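Two Months With the Clellel Hand-Held Gripper Pair

Posted in February by Niamh Ní Chonaill

I've been putting off writing this up because I kept thinking I'd have a cleaner opinion if I waited another week. I don't, so you're getting the messy one. Short version: I like these grippers a lot for cloth, I like them much less for anything heavy, and I have strong feelings about the cables.

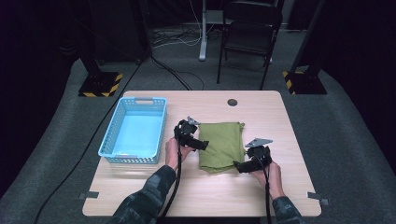

We bought our pair in December to gather folding and put-away examples. The task is as plain as it gets. Cloth on the table, fold it, put it in the basket, reset, go again. Our target was 2,000 episodes across a mixed pile of towels and shirts, and we'd been doing it by driving the arms directly, which was painful. Tomás Lenihan is our best operator by a mile and on a good morning he'd get 30 usable episodes before he needed to lie down. With the Clellels he had 582 in the can by the end of his second week. Same person, same laundry!

Most of that is simply that you're moving your own arms. You don't wait for anything to catch up with you, and when you fumble a corner you just grab it again (those regrabs are gold, by the way, keep them in). I had Yaneth Rengifo try them with no coaching except "squeeze to close," and she was making decent folds in nearly 10 minutes. She'd never collected a demo in her life.

The finger pads are the best part of the hardware. They're grippy enough to pinch a single layer of thin cotton off a tabletop if you come in at a low angle, and they don't leave marks. Thick hems are fine. Fleece is fine. Silky stuff slides out, and I ended up pulling the two satin pillowcases from our pile.

Weight is okay. I wouldn't call them light. After an hour I feel it in my thumbs first, then my wrists, and Tomás says the same, although his hands are about twice the size of mine. The squeeze is a bit stiff out of the box and loosens up. I do wish there were a smaller grip option. Gearóid Hayes wrapped the handles with bike tape for me and it helped, but I shouldn't have to raid somebody's bike box for a product at this price.

Now the cables. There's one per gripper, they come off the back, and they want to hang over the near edge of the table exactly where your stomach is. If you lean in for a far corner, you feel the tug. We tried clipping them to a belt (worse), then over the shoulder with a strap (better, but you look like you're being towed). What we do now is leave plenty of slack on the floor and stand a little farther back than feels natural. A cordless version would get my money tomorrow.

Calibration takes a few minutes and I have no complaints, apart from having to redo it every time the recorder goes to sleep. Do turn off sleep. The manual mentions this on the second-to-last page, and we lost most of an afternoon before Ruairí Hayes read that far.

The bundled software, Junico, is fine for recording and pretty bad for reviewing. Scrubbing through an episode is jerky, and there's no quick way to flag a bad one while you're still holding the grippers. We say "bad" out loud and whoever's at the laptop types it in. I've started exporting everything to Nostent at the end of the day and doing the sorting there, where I can trim the dead seconds at the front of each take.

As for the policy itself, our first one trained on this data folds hand towels well and shirts badly, so I'm collecting more shirts. I also started mixing up where the cloth lands and which way the basket points, something I should have done from the first day and didn't.

Compared with the Trevaskis set we had on loan last year, the Clellels close more evenly and feel better made, but the Trevaskis trigger was easier on small hands and its cables were thinner. If you're picking up jars or tools, I'd try that one first. For laundry I'd buy these again.

Four stars. I'll update if the left trigger keeps squeaking.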